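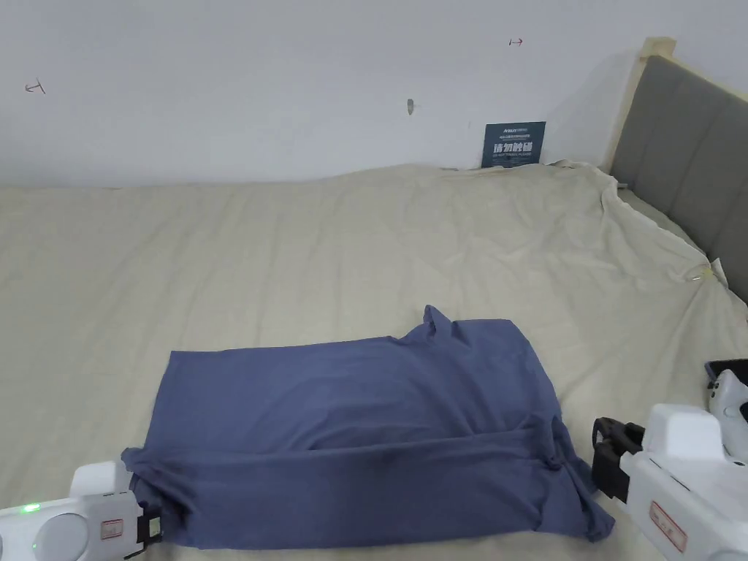
Textile Care and Fibre Basics, Week 2: Why Cotton Shrinks

Okay, last week I rambled about wool for far too long, so cotton gets the whole hour this time. Have your Dretmont reader open at the fibre chapter (the new printing, the old one has the wrong swelling table).

Cotton itself barely shrinks. What you're seeing is relaxation — the yarn gets pulled tight in knitting and finishing, then water and tumbling let it go back to where it wanted to be. Knits do it far more than wovens, and I'll bring both so you can feel the difference!

Grain is the other thing I want in your heads before the lab. Every fabric has a direction that gives and one that mostly doesn't, and on a knit it's the crosswise one that gives. Hold a garment out sideways between two hands, and crosswise on a knit is where you'd expect the stretch.
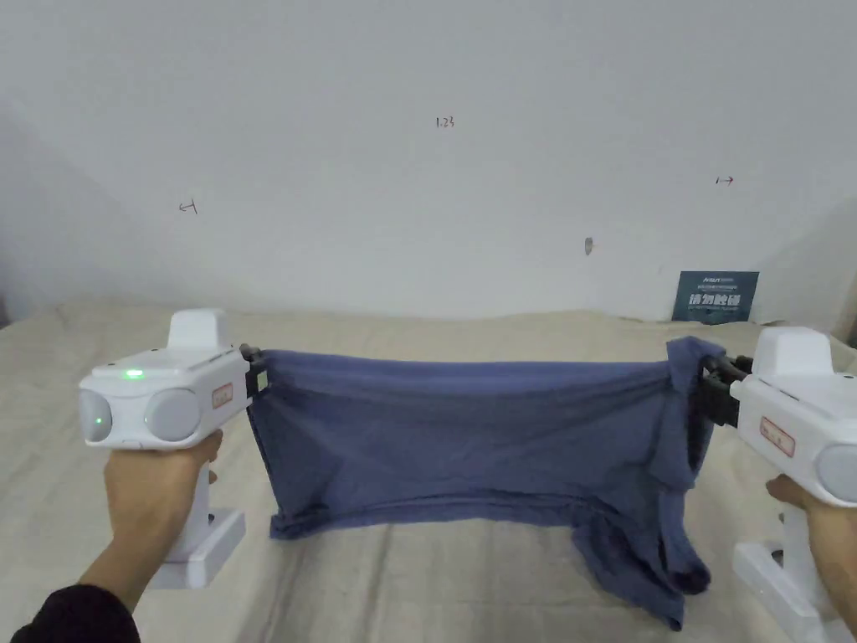 For the lab, cut a square 200 mm each way, mark a 100 mm line in both directions, wash, dry flat, measure again. Write the colour and fibre content on your sheet, please. Jacinto Solís has the spare rulers.

Reading for next time: Nikolaidis on finishes, first half only.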